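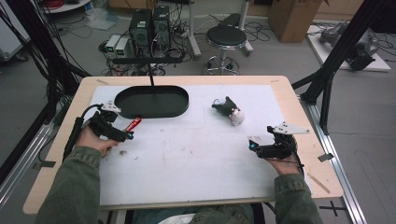 I've been meaning to write up the Sterkville charity dinner since January and I keep putting it off, mostly because I wasn't sure I had anything to say beyond "I went, I ate, I bid on things I couldn't afford". But a few of you asked after my last post, so here goes! The dinner raises money for respite weekends, the kind where a family with a very poorly child gets two nights away somewhere with proper nursing cover, and it's the one smart do I go to every year. I'm not a smart do person. I own one long dress and it's the green one, you've all seen it. What gets me through the door is the silent auction, which is always a mad mixture of the grand and the homemade, and I'm far more likely to go home with a little stuffed toy, something dark with a bit of white on it like the one lying on the white sheet up there, than with a week in a villa.

Anyway. It was at the Drestine again, in the long room upstairs, doors at half past six. I got there at ten to seven, which felt late and was in fact far too early, as the only other people in the room were the string trio and a man trying to get a banner to stay up. I stood by the radiator and read the programme twice.

There were 16 tables this year and I was on table 2, right under the stage – lovely for the speeches, less lovely when the band started. The couple next to me had come down by train and had changed in the toilets at the station (respect). On my other side was a retired midwife who'd been to every single one of these dinners and had strong views on all of them. She thought the year with the ice sculpture was the low point.

Food was by Lò, who I'd only had from the little place by the bridge before. Starter was a cold noodle thing with loads of herbs and I could have eaten three. The main was fish, and fine, a bit tepid by the time it got to us. Pudding was coconut something with lime and I'm still thinking about it. I did ask if they'd share the recipe and was told very politely no.

The speeches were short this time, hooray. One mum talked about her first weekend away and how she slept for eleven hours and woke up in a panic because nobody had called her. That was the whole of her speech more or less, and the room went very quiet. I'd put my purse away by then and I got it out again.

Then the live auction. Sison had given a weekend's hire of one of their narrowboats and it went for £2,000, after a proper battle between two tables at the back who I think knew each other and I think had been drinking. The signed cricket bat did less well. The silent auction was along the side wall with pens on strings, and I put my name down for a hamper, a haircut and a patchwork cushion, and won the cushion. It's on the chair in the hall. The cat has already claimed it.

They read out the total for the silent auction just before the dancing, £3,795, and there was a big cheer, and then somebody dropped a whole tray of coffee cups by the kitchen door and got a bigger one.

I stayed for four songs and then my shoes gave up. Taxi home, toast at midnight, green dress over the banister, where it stayed for a week.

If you fancy coming next year, tickets usually go on sale in early autumn and I'll put a note on here when I hear. Bring a cardigan, that room is freezing until the pudding.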